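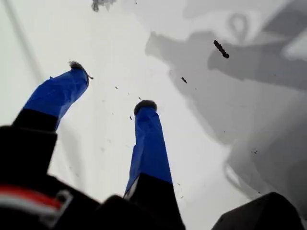
흰 작업면 앞의 두 손가락. 파란 테이프로 감았고 끝에는 어두운색 패드가 달려 있다. 작업면 위로 작은 검은 알갱이와 조각이 보인다.

Loner 그리퍼 패드 이탈 건 기록
Ukville 작업실, 3월

Loner 셀에서 화요일 오후에 그리퍼 패드가 빠지는 고장이 있었다. 다친 사람은 없고 시료 용기 3개를 폐기했다. 같은 손가락을 쓰는 Antal 셀에서도 점검이 필요해 경과를 이 페이지에 남긴다. 수치는 작업 일지에서 옮겼다.

증상
오전부터 집기 실패가 늘었다. 평소에는 한 교대에 한두 번인데 이날은 점심 전까지 28번이었다. 알람은 대부분 '파지 미확인'이었고, 담당자가 매번 리셋하고 계속 돌렸다. 지금 보면 이때 세웠어야 했다.

정지
오후 2시 조금 넘어 오른쪽 손가락의 패드가 빠졌다. 컨트롤러는 손가락이 닫힌 것으로 읽고 이송을 계속했고, 용기가 미끄러져 떨어졌다. 비상정지는 사람이 눌렀다. 떨어진 위치는 안전 펜스 안쪽이다.

원인
패드 접착면이 들떠 있었다. 교체 주기는 40시간으로 잡혀 있었으나 일지상 대략 32시간째에 빠졌다. 세척액을 Akon으로 바꾼 뒤 첫 교체분이라 접착제와 맞지 않았을 가능성을 보고 있다. 아직 확인된 것은 아니다. 테이프를 감을 때 생기는 주름도 후보에 올라 있다. 겹친 부분으로 세척액이 스며드는지는 따로 시험하기로 했다.

작업면 오염
패드에서 섬유가 풀리면 시료에 섞일 수 있다. 그래서 작업면에서 나오는 이물은 종류를 가리지 않고 봉투에 담아 보관한다. 패드 부스러기인지 시료 찌꺼기인지는 눈으로 구분하지 않는다. 현미경 확인 결과는 나오는 대로 덧붙인다.

바뀐 점
파지 미확인 알람이 세 번 연속 뜨면 셀이 자동으로 멈춘다. 리셋은 문을 열고 패드를 손으로 당겨 본 다음에만 한다.
교대 시작 때 손가락 양쪽 끝을 확인하고 일지에 서명한다. 섬유가 한 올이라도 길게 빠져나와 있으면 교체 대상이다.
원인이 정해질 때까지 Loner와 Antal 모두 예전 세척액을 쓴다.

남은 일
패드를 접착 대신 나사로 고정하는 손가락을 견적 중이다. 무게가 늘어 이송 속도를 다시 맞춰야 한다. Antal 쪽 점검표는 문 옆 게시판에 붙여 두었다.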